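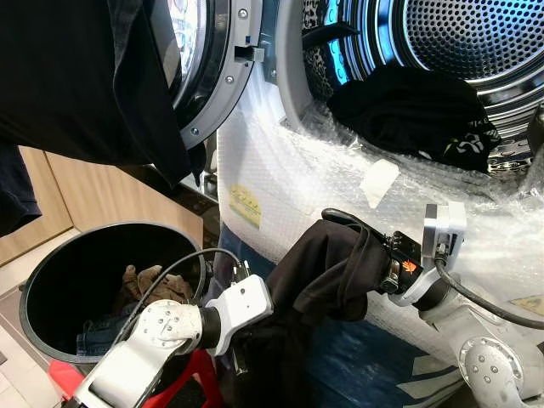

Black stuff coming out with gray fuzz, help
Laundry & Cleaning > Washing

plarn_rahel
ok so second load this week, dark tshirts, black hoodie, all covered in gray fuzz. 60 minute cycle, cold, normal detergent. wiped the rubber gasket already. what am i missing

Rupert R
Turn them inside out. And check pockets, one tissue will do it.

plarn_rahel
pockets checked. no tissue

holzer400
overloading. drum should be 2/3 full tops or nothing rinses right

drastalix
disagree w/ holzer, mine is packed every Monday and no fuzz. its the filter. little flap at the bottom front on most of them. put a towel down first, water WILL come out

holzer400
packed every week and you're telling people thats fine? bearings, man

drastalix
18 years same washer. bearings ok thanks

Rupert R
Do you wash towels with the darks?

plarn_rahel
...one towel. small. gray

Rupert R
Well.

wollatmont_jo
also denim on its own pls, new jeans shed and bleed on everything. and print tees inside out or teh graphic cracks

drastalix
still say clean the filter

plarn_rahel
did the filter. two hair ties and a wad of gray gunk, gross. rewashing the hoodie now without the towel, will post tonight

holzer400
half load??

plarn_rahel
yes holzer. half load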